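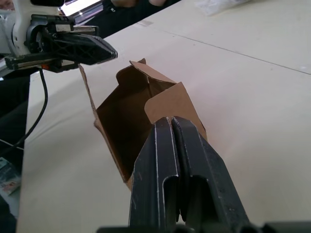

Corrugated fibreboard is a packaging material made by gluing a wavy sheet of paper, called the medium or fluting, between flat sheets known as liners. In everyday speech it is usually called cardboard, although that word also covers thick plain board of the kind used for cereal packets and book covers. The natural colour is that of unbleached wood pulp, and most boxes are left plain inside, with the tan-brown liner showing when the top is open. Bleached or printed liners are normally kept for the outer face. A box that is only partly folded has little stiffness, and its walls tend to lean at an angle until the flaps are closed and fixed.

Structure

The strength of the board comes from the fluting, which acts as a row of small arches. It resists crushing from the face and holds the liners apart, so that the sheet bends far less than the same weight of solid paper would. The board is strongest along the line of the flutes, and in most boxes they run from top to bottom.

Flute sizes are known by letters, given in the order in which the sizes were introduced and not in order of size. A flute is among the thickest in common use, followed by C, B, E and F. C flute is widely used for shipping boxes. E and F flutes are thin enough to take good print and are found in small retail packs. Single wall board has one layer of fluting and two liners. Double wall board has two layers of fluting and three liners, and is used for heavier goods.

Manufacture

Board is made on a long machine called a corrugator. The medium is softened with heat and steam and passed between toothed rollers, which press it into waves. Starch glue is put on the tips of the waves and the first liner is joined to them. The second liner is added further along, and the finished web is dried over hot plates, trimmed and cut into sheets.

The sheets are then printed, creased and slotted to make flat blanks. One side seam is glued, taped or stitched with wire before the blanks are sent out in bundles. The customer opens each one and folds the flaps.

The Ornach mill at Dumden is typical of a medium-sized plant. It began as a paper mill making wrapping and sugar paper, and added a corrugator when demand for wrapping fell. The plant has 200 workers and runs day and night apart from a shutdown in December. Its box patterns are kept in a numbered catalogue with 3,753 entries, of which 53 are in regular production. The rest are made to order, many of them for a single customer. Ajayi, a fruit packer, has taken trays from the mill since the corrugator was installed.

Box styles

The most common style is the regular slotted container. All its flaps are the same length, and the two outer flaps meet in the middle. In the full overlap style the outer flaps cover the whole width of the box, giving a thicker base. Die-cut boxes are stamped out in more complex shapes and often lock together without tape. The Vedia tray, a local pattern from Dumden, has raised corners so that loaded trays can be stacked with a gap for air.

Strength and damp

Boxes are commonly tested by pressing them between two plates until they give way. Most of the load is carried by the corners, so stacks are best built with the corners in line. Board loses much of its strength in damp air. Wax coatings were long used for fish and vegetables, but they make the board hard to recycle.

Recycling

Used board is pulped in water, and staples, tape and other waste are screened out. The fibres become shorter each time, and some new pulp is generally needed to keep up the strength of the paper. At Dumden, bales are stored under a roof in a yard with room for 700.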